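Trevport Automation Laboratory
17 April 2022

1/ The Laboratory has completed the first stage of its comparison of finger pads for hand-held grippers. Three pad types were tried: the Holtden flat pad, the Csizmadia ribbed pad and the Sirow foam pad. A summary of findings follows in this thread.

2/ All trials used the same two-finger tool with a wrist-level fisheye camera. Operators worked at the meeting table on small, light items of the kind found in any office. A mouse, a soft ball and a can were on the list for every pad.

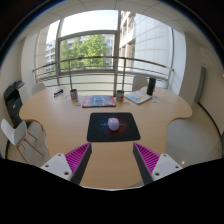
Ribbed pads on the hand-held tool, with the computer mouse on its pad ahead of the fingers.

3/ Each pad type was given 90 attempts per item. An attempt was scored as successful when the item was lifted, held over the table and set down without slipping. Scoring was done by a second staff member who did not operate the tool.

4/ The flat pad performed well on cans and poorly on the mouse. A rounded shell offers very little area to a flat face, and operators reported having to approach lower than they wished.

5/ The ribbed pad gave the most even results across items. Its ridges bend around a curved side under light pressure. Operators also closed the fingers less tightly with this pad than with the other two.
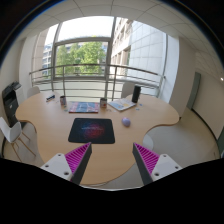
6/ The ball remains the hardest item to score fairly. It may roll when one finger arrives before the other, and the cause is then the operator's timing and has little to do with the pad. Such attempts are now logged under a separate code.

7/ The foam pad held every item well at first but showed wear at the tip after almost 2000 closings. It has been withdrawn pending a firmer sample from the supplier.

8/ On cameras: the wide lens keeps both fingers and the far side of the table in view at once. Straight edges bend strongly toward the rim, and calibration must be repeated whenever the mount is loosened.

9/ The second stage begins in June and will cover powered fingers on a fixed arm. Questions on the scoring sheet may be addressed to Mitsuko Kaneko, who coordinates the trials.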